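The Case for the Lonely Microwave
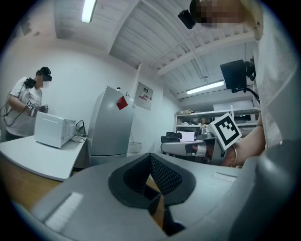 The owner of the Pawlak Street break room has opinions about where a microwave should live, and she will share them before you have your coat off. She fits out small staff kitchens under the name Vultberg, and her rule is one appliance, one table. The microwave is white, the table under it is white, and a silver refrigerator stands to the right with a red square sticker high on its door. "People put a microwave on a shelf over the fridge," she says, "and then they're surprised by soup."

The room in Viltemero cost $2850, table included. She had hoped to spend $800 less. "The refrigerator saw me coming."

I ask about the power cord, which runs out behind the microwave toward the end of the table. She sighs. "I own 200 cable clips. They're in a drawer."

Her last client, a print shop called Ument, asked for a toaster as well. She talked them out of it in March, then found one hidden behind the coffee. "I pretended I hadn't seen it. It was a decent toaster."

Does she use a microwave at home? "For tea," she says, and asks me to leave that out.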